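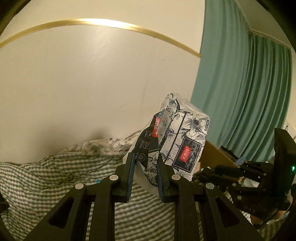 Photo: Junetier

Spent the last month moving my mother's old apartment lease over to my name and then out of it again. Writing down what I learned about renting by the month, mostly for people who are about to sign one of these.

1/ A month-to-month lease and a short fixed lease are different things. Mine was listed as "monthly" on Orkedard and was really a fixed term with monthly payments. Read the line that says how it ends. If there is an end date, it is a fixed term, whatever the listing says.

2/ Notice period. Mine said 26 days, which doesn't match a calendar month, so you can't just give notice when you pay rent. I put the date in my phone and still came close to missing it.

3/ Notice had to be in writing. The office told me on the phone that a call was fine. The lease said written. I sent a letter and an email and kept copies of both. A week later they asked for the email, so that was worth the ten minutes.

4/ The deposit was one month's rent plus a cleaning fee of 85 dollars. The fee was in a separate addendum and it was nonrefundable. I had read the lease twice and the addendum zero times.

5/ Ask which utilities are in the rent and get the answer in the lease. Water and trash were included. Heat was included "seasonally." I asked what seasonally meant and got two different answers from two people in the same office.

6/ Renters insurance. The building required it and wanted proof before handing over keys. I bought a policy the night before and the certificate took until noon to show up. I sat in the car with the lamp and the coats. Buy it a few days ahead.

7/ Take dated photos of everything on the first day, before any boxes come in. Inside the oven. Under both sinks. The window tracks. The back of the bathroom door. I skipped the closet shelf and that was the one thing they asked about when I left.

8/ If they give you a move-in checklist, fill it out completely and keep a copy. Mine had a box for "good" and a box for "other" and about an inch of space to write in. I used the back of the sheet and had them initial it.

9/ Somebody asked in the replies about furnished versus unfurnished. I did furnished. It cost more each month, but I didn't have to rent a truck at either end. For a year I would go unfurnished. For one season I would do the same again.

10/ With furnished you should get an inventory list. Check it against the rooms. Mine listed two desk chairs and there was one. I reported it the same day by email. If I hadn't, I think I would have paid for a chair.

11/ Bring your own bedding even if they say it's provided. You know what you have and you can wash it how you like. Measure the mattress first. Two of my fitted sheets didn't fit and I had to go out and buy another at nine at night.
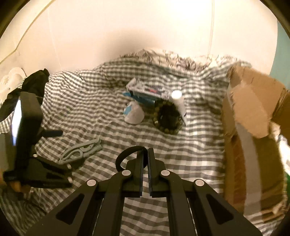

Gingham sheet on the bed, fuzzy blanket along the wall

12/ Mail. File the change of address before you move and file another one when you leave. A temporary forward and a permanent forward are separate forms. I picked temporary and it ran out while I was still there. Two bills went back to the old place on Cantero Street.

13/ Parking was a separate agreement with its own notice period. Nobody in the office brought this up. I gave notice on the apartment and kept paying for the parking space, and I only saw it when the next charge came through.

14/ On automatic payments: turn them off yourself. The office said the account would close by itself. It closed, but after one more payment had gone out. I did get it back. It took three emails.

15/ Rent increases. On a monthly lease they can usually change the rent with fairly short notice. The rules depend on where you live, so look up your own state and city. Mine went up once. I could have argued, but I was leaving in December anyway.

16/ Guests. There was a limit on how many nights in a row a guest could stay. My sister stayed longer than that while she was between jobs. I asked first and they said yes, and I asked them to put the yes in an email. They did.

17/ Small repairs. I reported a dripping faucet and a bedroom outlet that didn't work. The faucet was fixed in two days. The outlet took most of a month. The online portal was slower than walking down to the office with the request number written on a piece of paper.

18/ Ask for a walk-through before you hand back the keys. They don't have to do one everywhere, but mine agreed. The woman who did it pointed out marks on the hall wall and told me which cleaner to use. They came off, and I wasn't charged for them.

19/ Give them your forwarding address in writing for the deposit. In a lot of places the clock on returning it depends on that. Mine came as a paper check, nine days after I left, minus a charge for a missing mailbox key. I had the key. It was in a coat.

20/ I took the key back in person and got a receipt. The refund for that came later and separately. Keep every receipt until the last check has cleared.

21/ For anyone asking about the total: deposit, cleaning fee, first month and insurance came to $2,414 before I had slept there one night. The listing showed the monthly rent and nothing else. Ask for the full move-in amount in an email before you apply.

22/ A few of you asked if I'd use Orkedard again. Probably, for looking. The filters are good. I would call the building directly before paying any application fee, because two of the places I liked were already rented and still listed.

23/ And yes, application fees. I paid three. One place gave the money back when I asked. The other two pointed to the form I had signed.

24/ Someone mentioned Rustutstead, which has buildings out past the highway. I toured one. It was quiet, with bigger closets, and laundry was in another building across the lot. I didn't want to cross a parking lot in winter with a basket, so I passed.

25/ I have a plain text version of my move-in and move-out checklist. It's one page. Reply if you want it and I'll post it here tonight after work.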